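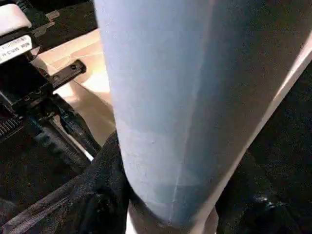

Pale blue piece, close up, narrow end down. Faint crease in the lower half.

Thursday, 14:20

Went over the blue pieces from the Abella batch before they go back on the shelf. 6 in the tray. This one has a soft matt face, a bit fuzzy, with a few tiny white specks on it. Tried the lint roller on two of the others and most of the specks lifted, so I'll do the rest the same way.

The crease is harder to judge. Could be a seam — Ayuba Yakubu thinks it's from how they were folded in the Parex box. Left two flat under the board for 24 hours, will compare tomorrow morning.

Colour reads darker on the right, powdery on the left. Probably the light, check again under the bench lamp before writing it down as a fault.

To do: new labels for the tray, ask Zirotell about the spare box.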